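Two Basins and a Rack

April 18, 2023

In January I wrote that I would never again buy anything for the kitchen. I did not keep this promise. I have become very interested in sinks, and above all in the racks which go over them.

In my old flat in Bremness there was one small basin, and the wet plates stood on a towel. A double sink is a different life.
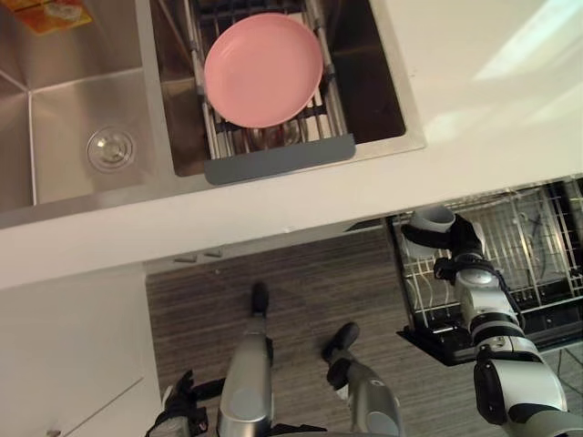 The roll-up rack, with the pink plate on it.

I like this kind of rack because it takes no place on the counter. My own is from Estano and cost me 10 pounds. It can hold a bowl also, if the bowl is not too heavy.

Things to keep near the water

Paper towel, always. I know that it should stand on a holder, but mine lies where I used it last. Fruit I keep in a shallow bowl, a little away from the tap. 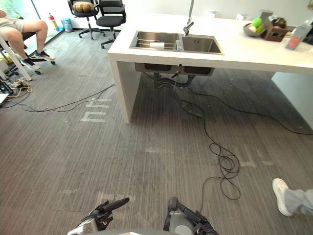

The wall behind

White marble with grey veins is beautiful, and it shines very much when the light comes on it. I wipe mine in the evening with a soft cloth, and I do not use vinegar.

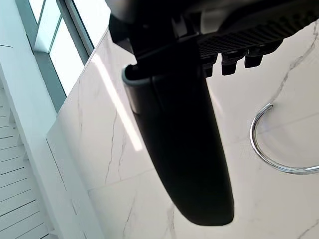 Loading the dishwasher

I open the door and pull out the rack before I begin, so I do not walk with dripping cups. Cups go in with the opening down. My bowls I still wash by hand.

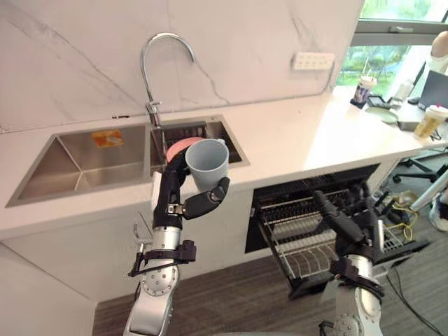

A pale cup, the pink bowl and the open dishwasher.

Next time I will write about the drawers.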